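Equipment planner / buyer, robot drinks counters (part time, could go full)

Villari is looking for someone to take over the buying side of the robot counter work. Start in June if at all possible, sooner is fine. Marius Matei is moving to the Sondley site and his spreadsheet needs a new owner.

What we're buying for: two-arm stations that handle takeaway cups at a plain white table. One table so far, more to come once the budget is agreed. Most of the cups are paper with a plastic lid, which sounds easy until you have to choose grippers for them.

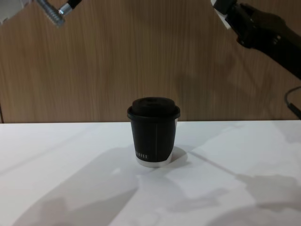 What you'd be doing

Getting quotes for arms, grippers, cables, connectors, spare lids and cups. Chasing the quotes. Chasing them again.
Keeping the parts list up to date (104 lines at the moment, some of them duplicates, sorry)
Working out what each extra station costs to fit out and what it costs to run, spares included
Planning deliveries so that arms and tables turn up in the same month
Going to see kit before we commit. Pura and Sârbu both have demo rooms, travel paid

Small spares budget is yours from day one, 2881 euros left in it for this half. Anything above that goes past Imke Wegener, who answers quickly and will ask why.

The arms on the table now are not a matched pair, one mostly white and one black, so you will be dealing with two sets of parts and two lead times. Longest wait last year was 90 days for a cable. Part of the job is deciding if we stay mixed or go over to one make for the next round, and writing that up in plain words for people who don't build things.
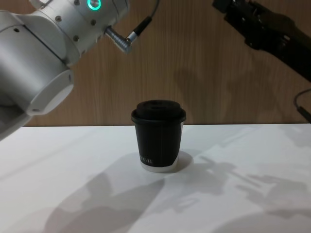

What we need from you

Have bought technical equipment before, any kind. Lab, kitchen, factory, theatre lighting, all fine
Comfortable with a budget sheet and with ringing suppliers
Written English. Romanian or German a big help
No programming, Tamara Tănase's team does that

Hours and pay

Roughly 8 hours a week to begin with, more when orders go in. Day rate, tell us yours. Desk at the workshop or work from home, but you do need to be in for deliveries.

How to apply

CV plus half a page on something you bought that went wrong and what you did next. No cover letter. Send to Mehrangiz Salehi through the contact form, put "buyer" in the subject line. Calls are fine too, mornings before 11 are best. We'll reply to evryone.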